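Skerkport Dip-Buying Backtest
Data card and README, version 1.4

What this is

Skerkport is a table of 805 buy signals taken from daily closing prices, with the return of the stock over the following 50 trading days. A signal is recorded when a stock closes at least 14 percent under its highest close of the past year and then rises for two sessions in a row. The people who sell newsletters call this a "confirmed bottom." We wanted to know if it deserved the name. After a year with the data, we doubt it.

Please don't trade on this. It is a record of a rule that sounds good, kept so that others can check our arithmetic and complain about it.

Where the prices come from

Prices were pulled from the Nedance archive and cross-checked against Tamura. Where the two disagreed on a close, the row was kept and marked in the column price_conflict. Both archives claim to adjust for splits and dividends. We believe the part about splits. Special dividends are handled in ways neither archive documents, and a few of the best-looking returns in the table sit suspiciously close to one.

Last pull: April 12, 2022. Rows added in August of the previous year used an older Nedance export and were rebuilt from scratch for this version.

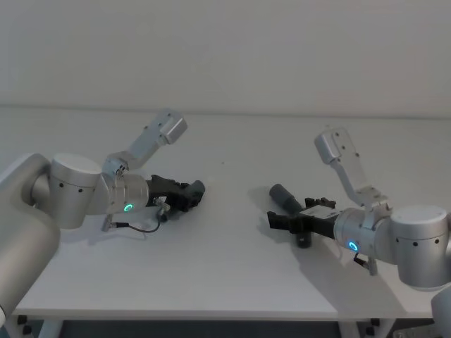
Two arms over a white table, grippers apart.

Files

signals.csv — one row per signal
returns.csv — forward returns, keyed on signal_id
delisted.csv — tickers that stopped trading, with last known close
rebuild.py — regenerates the first two from raw prices, slowly

Columns worth a warning

entry_price is the closing price on the signal day. You could not have known about the signal until that close was printed, so treat it as a price you would not have gotten. Use next_open if you want something closer to life.

ret_50 is blank for stocks that were delisted before the window ended. Of the 805 signals, 656 have a full window. Anyone who averages ret_50 without looking at the blanks is leaving out a good many of the losers, and we have seen people do exactly that with a straight face.

sector uses the Stindon groupings as they stand today, applied backward. A company that used to sell film and now rents warehouses is a warehouse company all the way down the file.

Known problems

Signals cluster. A bad month for the market produces a pile of rows that all share the same rebound, and a t-test will happily treat them as separate evidence. Trading costs are zero. Taxes are ignored. The 14 percent cutoff was chosen after looking at several others, so take any result that depends on it with some salt.

Contact

Corrections go to Kristýna Šindelář, who maintains the table. Include the signal_id and the source of your price. Reports that say only "this looks wrong" will be closed, even though it may well be wrong.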